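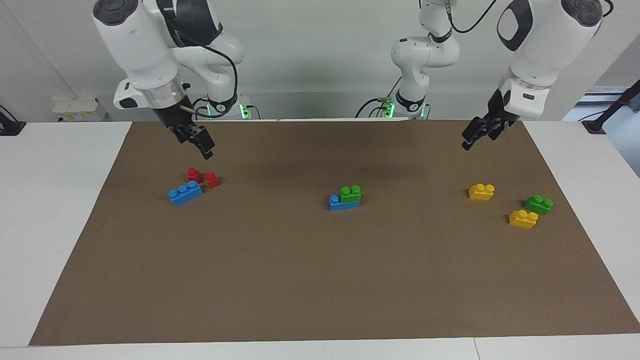

Toy bricks on the brown mat, October.

Brick Table - Gallery

The brick table is the smallest station in the Nollthorpe workroom and the one that gets used the most. It is a plain white table with a brown mat laid over it, and the building bricks go on top. Sirkix runs the room and keeps this page up to date. New pictures are added as they come in, so check back if you follow the project.

About the picture

Seven toy bricks, spread out in three loose groups. The two small red ones are in the group on the left. The mat takes up most of the tabletop and leaves a strip of white showing at the sides and along the front.

About the bricks

All of the bricks are plastic. They come out of a mixed stock of 2,000 that we store in drawers at the back of the workroom, sorted by color first and size second. Single-stud pieces have a drawer to themselves. They are easy to lose and tend to end up under the larger ones.

A normal tabletop layout uses between 7 and 20 bricks. Smaller layouts are quicker to reset, and we do most of our work with those. The larger ones take up more of the mat and need more care with spacing - a brick that sits too close to its neighbor is hard to pick up cleanly.

About the mat

We tried the bare table first and went back to a mat within a week. Small bricks slid around too easily on the tabletop. The brown mat was chosen over a green one because the green bricks in the Mrema set did not show up well against it. Mats are stored flat where there is space, and creases are left to settle by themselves.

Using the table

The room opens at 8 in the morning. Bricks go back in their drawers at the end of each session, and the mat stays on the table unless it needs cleaning. If you find a stray piece on the floor, put it in the tray by the door and it will be sorted with the rest.

More from the workroom: Ratus shelf gallery - Sorting drawers - Contact Sirkix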